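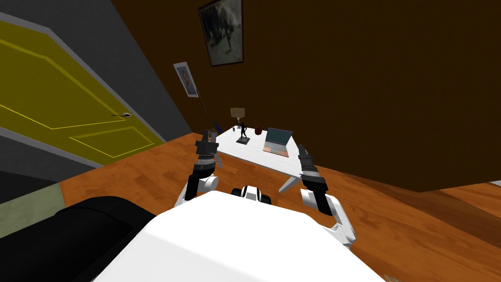 Figure 4. A white table with its front corners facing the viewer. Computer render.

Papers > Everyday Eating > Issue 15 > Section 4

Search this issue Enter keyword Go

4. Corners, and who ends up in them

I came to this part of the study fairly sure I knew what I'd find. I've eaten lunch in canteens most of my working life and I always make for a corner, so I assumed everybody did (a terrible way to begin a piece of research, as Helmi Kallio kept telling me). Figure 4 has the kind of corner I mean when I say "front corner" below: one of the two nearest you as you walk up with your tray. The far ones I call back corners, and everything else is a side.

The lunches came from two places. Urnwood is a housing office with a canteen on the ground floor, and Flelby is a seed merchant's where people mostly bring their own food and heat it up in a kitchen that's far too small. Between them we got 191 diary entries, each one written by the person eating, on the same afternoon if we were lucky. I asked people to put down where they sat, who was already there, and whether they'd have sat somewhere else given the choice. I didn't ask what they ate, but they told me anyway, at length, and I now know a great deal about the soup at Urnwood.

When a table was free, people at Urnwood did what I expected and took a front corner, bag on the next chair, coat over the back. At Flelby they went straight to the middle of a long side! I was so surprised I rang Niilo Mäkelä, who'd collected the diaries there, to check he hadn't got his sketch plan upside down. He hadn't. The middle seat was simply the one nearest the microwave, and if you sat there you could hear it ping and get to your food before the next person moved it.

So the kitchen matters, which I ought to have seen coming. I went back to the Urnwood diaries with that in mind and found plenty of small practical things I'd read straight past the first time: a door that lets in a draught in December, a radiator worth sitting beside, a table leg you bang your knee on. One entry just says "left end, knee". Earlier writing on lunch seating, mine included, likes to talk about territory and wanting to be left alone, and there's some of that in the diaries too, but an awful lot of it is knees.

Joining a table with one person at it was a different matter. Here both workplaces looked much alike. People who knew the sitter took the seat across the corner from them, so the two could talk without staring at each other, and people who didn't went to the diagonal. Sitting square opposite a near-stranger was rare, and the diarists who had done it tended to explain themselves ("only space left", "she waved"). Waraporn Boonyarit found the same in her interviews and thinks it's to do with having somewhere to look while chewing. I agree with her, though I can't prove it from diaries.

A word on the time of day. Entries from the first 30 minutes of the lunch break are the tidy ones. After that the tables fill, people squash up, and the seat somebody wrote down is hardly a choice at all. I've kept the late entries in, but I lean on them less, and Section 5 goes through them separately with the Wannasri tea-break notes.

Comments

Boonsong Prasertsri
Ours is the same as Flelby, everyone crowds the kettle end and the nice seats by the window sit there doing nothing.

Surachet Phuthong
Did you look at left-handers at all? I always take a left end so I'm not elbowing my neighbour. Might account for a few of your "left end" people, knee or no knee.

H. Kallio
Surachet, we didn't ask, and I wish we had. It's going on the next diary form.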